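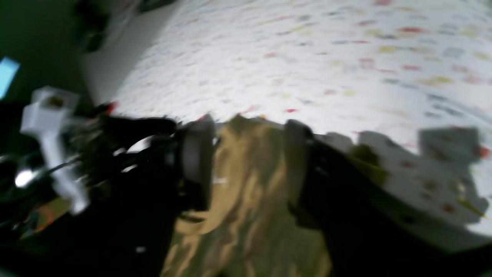

Lusetora bench tops are supplied as cut panels for sorting, folding and packing rooms. The range comes in one colour, White Speckle, and one finish, low sheen. The pale ground was kept after the August revision for contrast: a crumpled tan item reads clearly against the white speckle, including the olive-brown in its creases, where on the old mid-grey top similar goods were often missed at the end of a shift. The speckle is fine enough that lint and small scuffs do not draw the eye between cleans, but a dropped label or a pin can still be found.

Use

Lusetora is intended for horizontal indoor work surfaces where soft goods, paper goods and light cartons are handled by hand. Typical locations are op shop sorting rooms, laundry folding areas, mail rooms and home sewing benches. It is not rated for outdoor use, for cooking areas or for use as a cutting surface. Blades will mark it and the marks cannot be polished out on site.

Specification

Colour: White Speckle
Finish: low sheen
Panel depth: 300 mm
Joining: panels are joined edge to edge to make up the required depth
Maximum overhang, unsupported: 40 mm
Front edge: square, arrised
Rear edge: square, or with Bratu upstand
Surface temperature limit: 40 degrees C continuous
Joint tolerance: no more than 2 mm across the full run
Warranty: 5 years, indoor use, original installation

Lengths are cut to order. Please give the finished length and say whether either end is to be exposed. Exposed ends are finished at the factory at no extra charge. Ends that run to a wall are left sawn.

Pattern match

The speckle is random and does not repeat in a regular way across a panel. There is no left or right hand and no grain direction, so offcuts can be turned to suit. Panels from a single batch will match. Panels from different batches may vary slightly in the density of the dark flecks, and this is most noticeable at a joint under side light. Order the whole run at once where possible. If a later extension is planned, quote the batch code from the underside of an existing panel and we will check what is held in stock.

Support

Fix to a level frame or cabinet carcass. Rails must run along the front and rear of every panel and under every joint. Hiltix steel frames have the rails in the correct position and need no packing. With other frames, check for twist before fixing, and pack with full-width strips -- small wedges leave the panel bearing on points and it may rock or click under load.

Do not fix through the face. Use the slotted brackets supplied, from below, and leave the slots free to move.

Joints

Joints are closed with Irnasel joint compound, tinted to the base colour of the panel. The compound is not flecked. On most runs the joint shows as a thin plain line. Customers who expect an invisible joint should ask for a sample before ordering.

Clean both edges with a dry cloth, apply the compound to one edge only, draw the panels together and wipe off the excess at once. Compound left to cure on the face will pull the finish when it is scraped. Leave the bench unloaded overnight.

Cleaning and care

Wipe with a damp cloth and ordinary dish detergent, then wipe again with clean water. Detergent residue dries to a film that holds lint, and this accounts for most of the complaints we receive about the surface looking dull. Ink, crayon and transfer from dyed fabrics should be dealt with the same day. Methylated spirits on a white cloth is suitable for small areas.

Do not use abrasive creams, steel wool, bleach or wax polish. Brown paper and unwashed coloured textiles should not be left wet on the surface. Tannin and loose dye can stain the low sheen finish, and a stain of this kind is not covered by the warranty.

Irons must be used on a separate board or pad. The temperature limit in the table above applies to the panel face -- a folded towel under the iron is not enough protection.

Accessories

Bratu upstand, White Speckle, cut to the length of the run
Irnasel joint compound, tinted, with nozzle
Slotted bracket set, extra
Hiltix frame, fixed height or adjustable
Sample piece, unfinished edges

Revision notes

The rear edge profile was changed in August. Upstands bought before then do not fit current panels. Adaptor strips are available from the spare parts desk on request and are not listed on the order form.

The care instructions were last checked on 8th October by Syahrul Ginting. They replace the printed leaflet, which still refers to the grey top.

Enquiries

Sizing, batch matching and samples: Jolanta Kaczmarczyk, trade counter. Please include a sketch of the bench with wall positions marked, and note any power outlets or pipes that pass through the top. Cut-outs are made at the factory only.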